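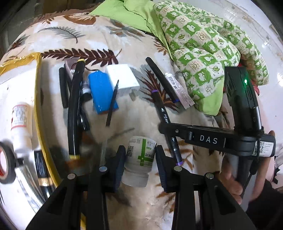 When does the new night pharmacy of Vivitz open its doors?
The night counter opens on the first Friday of December, at the shop in Gallardo Street, and it will stay open until four in the morning.

Print this page
E-mail this page

PRESS RELEASE

Vivitz brings night pharmacy service to Trekoton

Trekoton. The pharmacy group Vivitz informs the public that it will start a night service in the town of Trekoton. Until today, the people who needed a medicine after the evening had to travel 29 kilometers to Dallach, where the nearest open counter is found. For families with small children and for older persons this is a long way in winter.

The night counter will be served by four pharmacists, who work in turns. Customers ring the bell at the side entrance and are served through the window. Prescriptions from all doctors of the district are accepted, and also the paper ones. The prices at night are the same as in the day.

Vivitz has made a stock of 400 medicines which are most often asked for at night, among them products for fever, allergy and stomach pain. If a medicine is not in the stock, the pharmacist will call the shop in Dallach and reserve it there for the customer.

"We have received many letters with this wish, and we are glad that we can now answer them," declares the management of Vivitz.

Home delivery is not part of the night service. The day shop keeps its usual opening hours. Journalists who wish to visit the counter before the opening are kindly asked to write to the press office of Vivitz in Trekoton.

Print | E-mail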